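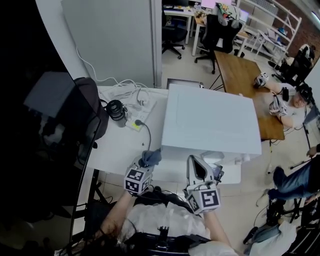 招募:愿意跟灰色塑料外壳过不去的人

Vellmont 家务研究室正在为《Zudum 角落手册》找试做参与者,名额30人。手册讲的是家里那些抹布够不着、够着了又转不动、转动了又抽不出来的地方。平面我们不操心,桌面谁都会擦,擦得好不好另说。

参与者要做的事写出来不太体面:坐下来,拿一块布,对付一个凹槽。对付完了,把桌上的东西归位,把盒盖盖好,然后填一张表,说说刚才哪一步最想骂人。表格上这一栏留得很宽,请放心写。

每人来3次,每次2小时,三次全部做完付1000元。做完一次就不想来的,我们理解,车费照给,余款就不给了。

地点在 Markomska 的工作室,Gethin 楼背面那个门进。前门也能进,只是要绕过整层走廊。屋里是米色地砖,有一面红砖墙,插线板和白色电线都在桌上,放包的时候看着点。
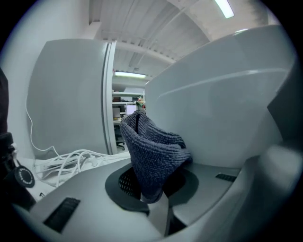
覃以棠 《Zudum 角落手册》试做统筹

先说布。我们用的是深色的,表面有一小圈一小圈的线圈,攥成一团以后能自己立着,比我立得直。圆形凹槽里面是带孔的黑色网格,布头塞到底,指头多半就跟不下去了。有人会把布拧尖,有人裹在指节上,有人往里一塞然后盯着它看。三种我们都要,最后一种尤其要,手册里“卡住了怎么办”那一章还空着大半。

适合来的人:

年满十八岁,两只手都还愿意干活。左撇子请在报名时注明,手册初稿是右撇子写的,读起来也确实像右撇子写的。

平时自己收拾屋子,水平不限。一尘不染的和得过且过的都欢迎,报名表上请如实勾选,我们不上门核查。

能接受别人看着你擦东西。这一条每次都有人低估。你在家擦了十几年的动作,旁边一坐人,忽然就不知道先迈哪只手了。

能说出自己为什么这么做。“我妈就这么擦的”算理由,我们有专门的代码登记它。

不太适合来的人:对细绒毛过敏的;见了缝就要拿牙签的(牙签的章节已经写满了);以及打算顺便向大家推销清洁剂的。

每次的流程大致如下。到了先签到,把包放好,选一块布。接着处理外壳:圆槽一处,旁边的长方形格栅口看时间,弧面留到最后,弧面容易让人产生已经擦完的错觉。然后收拾桌面,东西放回你认为合理的位置,隔天会有下一位参与者对你的合理表示异议。末了填表、喝水、领凭条。

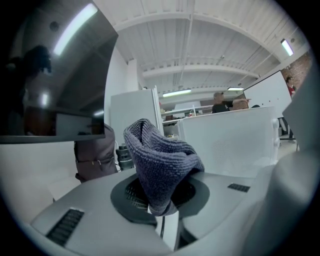
图片来源:Vellmont 家务研究室

几个常被问到的问题,一并答了。

布能不能带自己的?第一次请用我们的,第二次起可以带。带来的布请事先洗过,上回那块有葱味。

格栅里的横条擦不到底算不算没做完?不算。擦到你觉得可以对客人交代的程度就停手,并把这个程度写在表上。

能不能两个人一起报名?能,但会排在不同时段。七月那一轮我们让一对夫妻同场,表格最后一栏写到了背面,内容与凹槽无关。

衣服有没有要求?袖口别太宽,宽袖子会替你擦掉一部分,数据不好归类。

有没有午饭?没有,有饼干。

成品手册出来以后,每位做完三次的参与者寄一本,致谢页上的署名可以用本名,也可以用“某位不愿被家人认出的擦拭者”,目前选后者的居多。

报名请在工作室网站的“参与试做”页面填写,写明方便的时段、惯用手,以及家里最让你头疼的一条缝。最后一项必填,写“没有”的我们会打电话再问一遍。

报名截止:2024年11月26日。入选与否都会回信,回信会有点慢,负责回信的人也在排班表上擦东西。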